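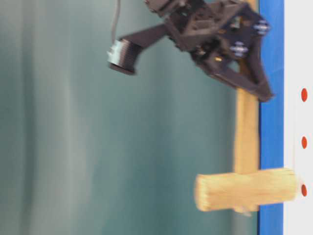

Hefin Gough says the best thing he did all year was stop buying bread on a Wednesday and start making it, and that he'd tell anyone on the fence to just get some flour on their hands and see. I read his note twice and then went and fed my starter!

December, by Asmaa Amrani

Search the newsletter Go

So, the Dendby bread swap. We've now had 52 loaves through the hall since the spring, and I still get a little thrill when the tea towels come off. Last time there was a dark rye with caraway (Ilham Gaber's, and gone before I'd got my coat off), a tin loaf with a proper domed top, and a very flat, very delicious thing that Veronica Căpraru swore was meant to be focaccia all along.

If you've never come, it's simple. Bring a loaf, put it on the long table, take a different one home. You don't have to be good at it. My first was raw in the middle and somebody still took it and made toast.

Lots of you asked about Su-bin Yoo's overnight white, so I've begged it out of her. It's 400 grams of strong flour, 3 grams of dried yeast, a teaspoon of salt and 300 ml of cool water. Stir it until there's no dry flour left, cover it and go to bed. In the morning fold it over on itself a few times, let it puff up again, then bake it in a lidded pot with the oven as hot as it'll go. Half an hour with the lid on, then fifteen minutes off, until the crust is darker than you think it should be. Leave it to cool before you slice it (I never manage this).
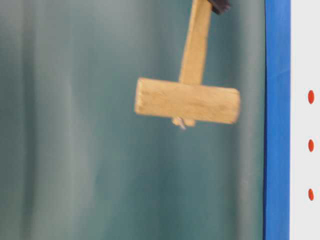 Next swap

Wednesday evening, doors at seven, in the hall as usual. Tea and butter provided, jam very welcome! Ilham is bringing spare rye starter, so come with a clean jar and a lid that isn't screwed down tight. Gluten-free loaves go on the small table by the window, please, with their own knife.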